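Two-arm cell in simulation: right arm stops short of the peg after I moved the base
Posted in Cell Setup and Upkeep
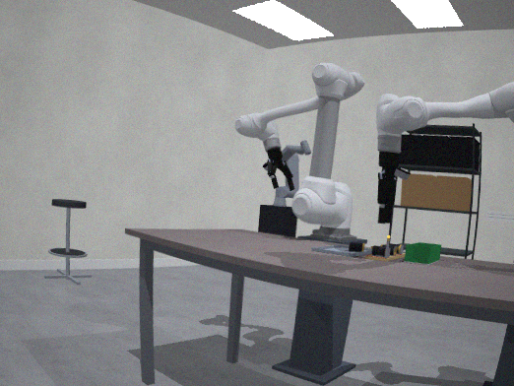 Hello all! I've been building a two-arm cell in the simulator for our workshop at Prendcombe, and I'm having a wonderful time with it, but I have hit something I can't get past. Both arms work over one long table. The job is a small one: the right arm comes down over the board, takes the upright peg with the yellow tip and hands it to the left arm. The green box is only there as an obstacle for the planner to respect.

It all ran nicely until I shifted the right arm's base along the table to give the elbows more room. Now the right gripper goes to its hover pose without trouble, fingers straight down, and then the planner refuses the last 60 mm. The message is just "no valid path from current state". If I delete the green box it plans at once, and if I put the box back it fails again. I have checked the box and it's where it has always been. Left arm is parked with the gripper open and I don't think it comes into it.

I've tried raising the planner's attempts from 3 to 500, which gave me time to make tea and nothing else. Is this a base frame problem or have I simply put the arm in a silly place? I would love to keep the wider spacing if I can.

Maricica Enache

Hendrik Nkosi
Lovely project, and I think you're nearly there. My money is on the collision model and the picture model disagreeing. In most simulators these are two separate files, and when you drag a base by hand in the viewer you move what you see. The planning scene may still have the old position for the table objects, or for the arm, depending on which one was saved as the parent.

Do this in order:

Stop the simulation and reset it fully. Pausing isn't enough.
Turn on the collision shapes in the viewer. It's usually a tick box under display.
Look at the green box from directly above. The wireframe should sit exactly on it. If it's shifted by the same distance you moved the base, you have found it.
Open the scene file and look at which frame the box is attached to. If it says the right arm's base, change it to the table or to world, and type its position in again.
Save, reload, and plan only the straight move down, with the left arm left out of the group.

I did exactly this on the Remau cell last August and lost a whole Sunday to it. The box was tied to the arm, so every time I nudged the arm the box went along for the ride in the planner and stayed still on screen. Great fun to find, once I had stopped shouting!

Put the attempts back down to 3 as well. If a straight move of that length can't be planned in three goes, then more goes will only hide the fault.

Joni Rantala
have you tried just turning the gripper 90 degrees

Lăcrămioara Ursu
Joni's reply is short but please don't skip it, it could well be the other half of this. Is there anything fixed to the side of your right gripper, a bracket or a camera mount? If so, look at what shape the collision file gives it. People often wrap the gripper and everything bolted to it in one fat block, and a block like that will catch a neighbouring object long before the real fingers get anywhere near. Turning the wrist so that the sticking-out side faces away from the box can clear it straight away.

For a proper fix, give the gripper body one box and the bracket its own small one. I did that for our Stolent pair and the planner became a joy to use. My first attempt was the full detailed mesh, all 2,679 triangles of it, and it crawled. Two plain boxes were quicker and just as safe for this kind of work.

One more thing about moving bases. Write the new position down somewhere outside the simulator, measured from a table corner. When you come to bolt down the real arms you will want that number, and the viewer is very happy to round it for you. And do keep the wider spacing if the reach allows, because handovers are so much easier when the elbows have somewhere to go!

Maricica Enache
Hendrik, it was the frame! The box was attached to the right base and the wireframe was sitting half over the board. I've moved it to world and the straight move plans first time. Going to split the gripper shape tonight as Lăcrămioara suggests, and I'll try Joni's wrist turn too for the handover.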